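Mostalberg: ordenar en cajas
Ficha del conjunto de datos, versión 9

Publicado el lunes, 14 de enero de 2019

Resumen

Mostalberg reúne imágenes de una actividad muy sencilla: pasar objetos pequeños de un recipiente a otro sobre una mesa. El conjunto contiene 2,026 imágenes, repartidas en 422 secuencias. Lo preparamos en Grosmont para estudiar cómo se ordenan las cosas de uso diario cuando hay varios recipientes abiertos al mismo tiempo.

Esta ficha explica qué recipientes aparecen, cómo se escriben las anotaciones y qué límites conocemos. El texto original es el español; si hay una diferencia con la versión inglesa, vale el español.

Recipientes y mesa

Los recipientes son de plástico y se colocan en fila sobre un tablero blanco. En las anotaciones usamos siempre el color como nombre: "azul", "rojo", "blanco". El blanco es translúcido y tiene forma de cesta; por eso en la versión anterior se llamaba "cesta", y algunos archivos viejos conservan este nombre. Los dos nombres son equivalentes.

El orden se escribe de izquierda a derecha, según se ve en la imagen.

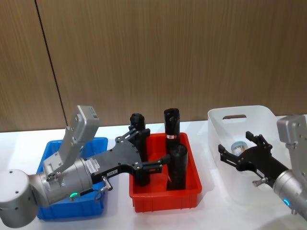 Figura 1. Orden azul, rojo, blanco. Tres cilindros negros de pie en la caja roja.

Objetos

Los objetos se describen por su forma y su color, sin decir para qué sirven. Preferimos "cilindro negro" a un nombre de producto, también cuando el anotador cree reconocerlo. La posición se anota con una de estas palabras: de pie, tumbado, apoyado, no visible.

"No visible" significa que el objeto está tapado en esa imagen. No significa que el recipiente está vacío. Les rogamos que no mezclen los dos casos, porque fue el error más frecuente en la primera revisión.

Estructura de las carpetas

imagenes/ contiene una carpeta por secuencia
notas/ contiene un archivo de texto por secuencia
listas/ contiene la división Astavo (entrenamiento) y la división Vlad (prueba)

Límites conocidos

En 15 secuencias falta el archivo de notas. Las dejamos en el conjunto, pero no entran en ninguna de las dos divisiones.

Los bordes del recipiente translúcido son difíciles de marcar sobre el tablero blanco. Si su trabajo depende de contornos exactos, revise estas marcas a mano.

Cambios en esta versión

Se corrigió el orden de los colores en la lista Vlad. Se quitaron las imágenes repetidas de enero.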